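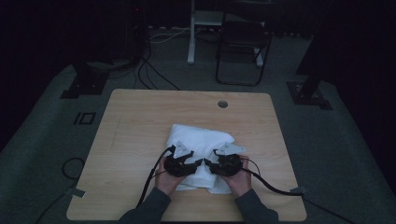 marisol_telas
Duda con el doblado de sábanas blancas y similares, a ver si alguien me echa un cable. Somos un taller pequeño de alquiler de ropa de cama y desde julio doblamos a mano todo lo que no pasa por la calandra. El problema: las piezas quedan redonditas y mullidas por arriba y por abajo un churro, todo arrugado y con los pliegues saliéndose. Mesa de madera clara, lisa, esquinas redondeadas. Tela lisa, algodón creo. Son 400 piezas por tanda y no me caben en las estanterías si van así de gordas. Qué hago mal??

Respuestas

tono_calandra
El bulto de arriba es aire. Alisa desde el centro hacia fuera ANTES del primer pliegue, no después. Y dobla en tercios, en mitades siempre te queda un lomo gordo.

pilarcostura
Tercios ni hablar, para sábana encimera mitades de toda la vida. Los tercios para toallas. Lo que pasa es que doblais con prisa y la esquina de abajo no coincide con la de arriba, y eso se va arrastrando pliegue a pliegue.

tono_calandra
Pilar, 21 años en lavandería industrial llevo. Tercios.

pilarcostura
Pues muy bien, yo en mi casa y en el hotel, mitades. Y no se me sale nada.

Agata Greco
Depende del estante, no de la pieza. Medid primero el hueco y luego decidís. Nosotros compramos las estanterías Lo Presti y hubo que cambiar a tercios porque en mitades sobresalía un palmo. Otra cosa – ¿la tela es de Isutex? La que nos mandaron a nosotros venía con mucho apresto y los primeros lavados no había quien la doblara. Luego mejora.

marisol_telas
No es Isutex, es de un saldo de Grallville, sin etiqueta. Compramos casi 3000 y ya no hay vuelta atrás jaja. Lo de alisar antes lo he probado esta mañana con unas cuantas. Mejor por los bordes, pero en medio se me hace una arruga larga en curva que no se va, la empujas con la mano y se corre a otro lado 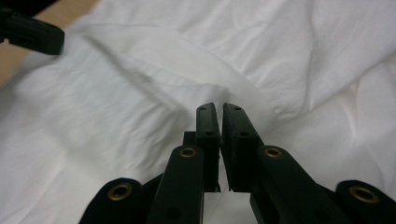

y si aprieto para quitarla se marca y es peor. Con plancha ni me lo planteo, no hay tiempo material.

tono_calandra
Esa arruga no se empuja. Levantas el borde, sacudes una vez y dejas caer. Si la empujas la paseas por toda la tela.

rafa_m77
+1 a lo de sacudir. Entre dos personas mejor, una por cada punta. Sola es un rollo con las grandes

pilarcostura
En eso estoy de acuerdo con Tono, mira tú. Y no las dejes amontonadas en el cesto antes de doblar, que ahí es donde se marcan.

lola_bcn
A mi me fue bien usar un cartón de plantilla, lo metes, doblas encima y lo sacas. Todas iguales. Hay unas de plástico, Cellow creo que se llaman, pero el cartón hace lo mismo

Agata Greco
El cartón con ropa blanca cuidado, suelta pelusilla marrón. Plástico o nada.

lola_bcn
Pues yo 618 fundas la última vez y ni una mancha, pero vale, cada cual con lo suyo

marisol_telas
Gracias a todos. Mañana mido el estante y pruebo tercios con media tanda y mitades con la otra media (no me mateis). La plantilla la miro tambien. Alguien sabe qué ancho tiene la de plástico?

lola_bcn
Ni idea, la mía es de una caja de zapatos abierta. Si la encuentro te la mido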